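About us

Drarkeva is a small company which sets up and looks after robot cells for laundry rooms. We do not build robots and we do not sell washing machines. Our work begins when both are already standing in the same room and somebody must make them work together.

The company was started by Rafsan Gazi, who repaired commercial dryers before he learned to program an arm. He still thinks like a dryer mechanic, and most of our rules come from him. One of them is that the arm is always the last thing we touch. First we check that the dryer stands level, that the door opens to its full angle and stays there, and that the lint filter can be reached when the arm is parked. A cell that is built before these checks will have to be built again.

What we do

A normal setup takes two visits. During the first one we fix the base of the arm and teach it the positions: park, approach, drum opening, basket. The positions near the drum opening need the most time. The rim is round and the arm must pass it without touching, also when the wrist is turned and the cable of the camera goes around the outside. We teach these points slowly, by hand, with the speed limit at the lowest value, and we write every point in the cell book.

On the second visit we run the cell with real laundry. Towels are easy. Dark clothes in a dark drum are difficult for the camera, so we adjust the exposure with the door fully open and the room lights as they are on a usual day. We also look at the finger tips of the gripper. They must be smooth, and they must meet exactly in the middle – a small step between them is enough to pull a thread.

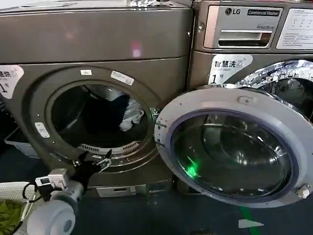
Piras, where we have looked after the cell since October, wrote to us that the setup was fine but the cell book was too thick, and could we please put the restart procedure on the first page. It is on the first page now, for Piras and for every customer after them.

Care and repair

We keep a service plan for each cell. The parts that we look at most often are:

Finger tips and their screws
Camera window, cleaned with a dry soft cloth
Cable loop at the wrist, checked for rubbing
Base bolts, checked with a torque wrench
Taught positions at the drum opening

The last point surprises many customers. A dryer moves a little when it works, and after some months the arm and the opening do not agree any more as they did on the first day. For this we use Terkik, our own checking program. It sends the arm to the reference points and shows the difference on the screen. If the difference is too large, we move the dryer back first and teach again only when this does not help.

Our longest running cell had completed 1286 unloading cycles at its last inspection. It needed new finger tips at cycle 964 and one new camera cable before that.

Our workshop

The workshop is on the ground floor of the Drelum building, through the gate on the left side. We keep spare fingers, cables and brackets there for all cells under a service plan. If your arm has stopped with an error, please do not push it by hand. Write down the error number, leave the dryer door as it is, and call us. The phone is answered from 7:30 in the morning.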